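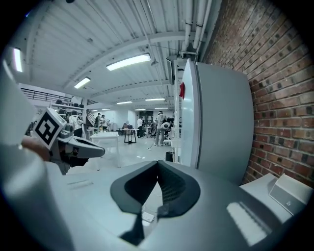 Como preparar a folha de deixas para uma sessão de foley em animação

Na animação não há som direto. Cada passo, cada roçar de tecido e cada porta têm de ser gravados ou escolhidos de uma biblioteca, e quem entra no estúdio de foley sem uma folha de deixas passa a manhã a andar para trás e para a frente na linha de tempo. O método descrito nesta página é o que usamos em curtas-metragens e em episódios curtos de série, com um artista de foley e um técnico de som. Para longas serve a mesma estrutura, dividida por bobinas.

O que é preciso antes de começar

A imagem fechada, ou pelo menos um corte com durações fechadas. Pode ter planos ainda em bloqueio ou sem cor, desde que o número de fotogramas de cada plano já não mude. Peça à montagem um ficheiro com código de tempo gravado na imagem, no canto superior, e com o número do plano ao lado.

Os diálogos finais numa pista separada. Se ainda houver vozes provisórias, marque-as como tal no nome do ficheiro.

Uma folha de cálculo. Há programas próprios para isto, mas uma folha simples chega e qualquer pessoa da equipa a consegue abrir.

A confirmação da cadência. Trabalhe na mesma cadência da montagem, 24 ou 25 imagens por segundo, e escreva-a no topo da folha. Metade dos problemas de sincronismo que nos chegam vêm daqui.

Passo 1: ver o filme inteiro sem parar

Veja o filme uma vez do princípio ao fim, sem tomar notas. Na segunda passagem, anote só impressões gerais: que personagens pesam, que espaços têm eco, onde a música vai tapar tudo. No caso de Rasalus, uma curta que se passa quase toda numa estação de comboios, foi nesta segunda passagem que decidimos que os sapatos do guarda teriam um som próprio e que os dos passageiros seriam tratados em grupo.

Se o realizador puder estar presente, melhor. A Precious Matlala, que realizou Rasalus, fez a sessão connosco e cortou logo ali uma série de sons que nós teríamos gravado por hábito.

Passo 2: montar as colunas

A folha que usamos tem estas colunas:

Número da deixa
Plano
Código de tempo de entrada
Código de tempo de saída
Categoria (passos, roupa, adereços)
Personagem ou objeto
Descrição da ação
Superfície ou material
Prioridade
Observações

Numere as deixas por categoria e não por ordem de aparição. Nós começamos os passos em 1000, a roupa em 2000 e os adereços em 3000. Assim, se aparecer uma deixa nova a meio do trabalho, entra no fim da sua categoria e não obriga a renumerar tudo. A ordem cronológica obtém-se ordenando pela coluna do código de tempo.

A coluna da superfície deve ser preenchida com o que se quer ouvir. Uma personagem pode andar num chão que na imagem é de uma cor lisa, sem textura nenhuma, e cabe à folha dizer se aquilo é madeira, cimento ou alcatifa. Quando houver dúvida, pergunte à direção artística.

Passo 3: marcar os passos

Comece pelos passos. São o trabalho mais longo e o mais fácil de delimitar. Faça uma passagem completa para cada personagem principal e só depois trate dos secundários.

Abra uma deixa quando a personagem começa a andar e feche-a quando ela para ou sai de campo. Se mudar de superfície a meio, feche a deixa e abra outra. Se a ação continuar fora de campo, prolongue a deixa e escreva "fora de campo" nas observações.

Na animação há uma dificuldade que o filme de imagem real não tem. Muitas personagens são animadas a dois (um desenho para cada duas imagens) e o contacto do pé com o chão pode cair numa imagem em que o pé ainda parece estar no ar. Avance fotograma a fotograma e marque o ponto de contacto pelo peso do corpo. O olhar do espectador segue a bacia e os ombros mais do que o pé.

Também é frequente haver deslizes, em que o pé escorrega um pouco depois de assentar. Não os marque como som, a menos que o realizador queira.

Passo 4: marcar a roupa

A pista de roupa grava-se normalmente de seguida, com o artista a acompanhar o movimento geral da personagem. Não é preciso uma deixa para cada gesto. Basta uma por plano ou por sequência, com indicação do tecido e da intensidade.

Escreva o tecido de forma que se possa ir buscar ao armário: ganga, algodão grosso, impermeável, cabedal. "Roupa normal" não ajuda ninguém. Para criaturas, escreva a sensação pretendida e deixe a escolha ao artista. A Amber Dobson, que faz foley connosco, usou uma saca de serapilheira molhada para as asas de um morcego, coisa que nunca teríamos escrito na folha.

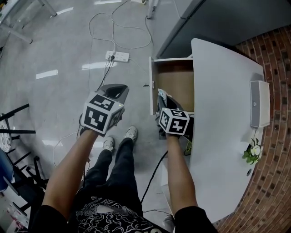
Passo 5: marcar os adereços

Os adereços incluem tudo o que a personagem toca, abre, pousa, arrasta ou deixa cair. Divida as ações compostas. Servir um chá, por exemplo, dá várias deixas: pegar no bule, verter, pousar o bule, pegar na chávena. Podem ser gravadas num só take se o artista preferir, mas na folha ficam separadas para que o misturador possa mexer em cada uma.

Depois de marcar todos, tire uma lista de objetos e materiais. É essa lista que o estúdio precisa de receber, com pelo menos 5 dias de antecedência, para reunir o que não tem. Indique o tamanho e o peso aproximado de cada coisa. Uma mala vazia e uma mala cheia soam de maneira muito diferente.

Os sons que não são de foley ficam fora desta folha. Motores, explosões, ambientes, magia e máquinas grandes pertencem ao desenho de som. Há casos de fronteira, como uma porta de ferro muito pesada, em que o foley grava o puxador e o desenho de som trata do resto. Nesses casos, ponha a deixa na folha e escreva nas observações que parte cabe a cada um.

Passo 6: dar prioridades

Usamos três níveis. O nível A é obrigatório: o som está em primeiro plano e sem ele o filme fica com um buraco. O nível B é desejável. O nível C grava-se se sobrar tempo, e muitas vezes não sobra.

Ouça os diálogos e, se já existir, a maqueta da música enquanto atribui as prioridades. Passos debaixo de uma orquestra em fortíssimo raramente merecem um A. Se o filme for para dobragem noutras línguas, tenha em conta que a pista de música e efeitos tem de funcionar sem as vozes, e suba para A as deixas que ficam tapadas pelo diálogo original mas que podem vir a descobrir-se numa versão estrangeira.

Passo 7: calcular o tempo de estúdio

Some as deixas por categoria e multiplique pelo ritmo habitual do artista. Pergunte-lhe esse ritmo, não o adivinhe. Com a Amber contamos 50 deixas de adereços por dia, menos quando há água ou comida. Os passos rendem mais se forem gravados por personagem, sem trocar de sapatos.

Acrescente tempo para montar e desmontar as superfícies. Agrupe no mesmo período tudo o que use areia, terra ou folhas e deixe-o para o fim do dia, para que a limpeza não interrompa as gravações.

Passo 8: preparar a sessão de áudio

Crie as pistas com os mesmos nomes das categorias da folha. Nós costumamos abrir 16, com os passos nas primeiras, a roupa no meio e os adereços no fim. Importe as deixas como marcadores, se o programa o permitir. A exportação da folha em texto separado por tabulações funciona na maior parte dos casos, depois de se retirarem as colunas que não interessam.

Grave a 48 kHz e 24 bits, salvo indicação contrária da pós-produção. Ponha o número da deixa no nome de cada take. Por exemplo:

1014_guarda_passos_pedra_t02

Evite acentos, cedilhas e espaços nos nomes dos ficheiros.

Passo 9: rever antes de enviar

Filtre a folha por personagem e veja o filme a seguir só essa personagem. Aparecem quase sempre deixas em falta nos planos gerais, onde há figuras ao fundo. Depois ordene por código de tempo e procure saídas anteriores às entradas, erro de digitação muito comum.

Guarde a folha com o número da versão do corte no nome. Se a montagem enviar um corte novo, peça a lista de alterações e atualize as deixas a partir dela, com a versão antiga guardada à parte. As deixas eliminadas não se apagam: mudam-se para um separador próprio, com a indicação do corte em que saíram.

Envie a folha em dois formatos, a folha de cálculo editável e um PDF em orientação horizontal. O artista de foley costuma ter o PDF impresso ao lado do microfone e risca as deixas à medida que as grava.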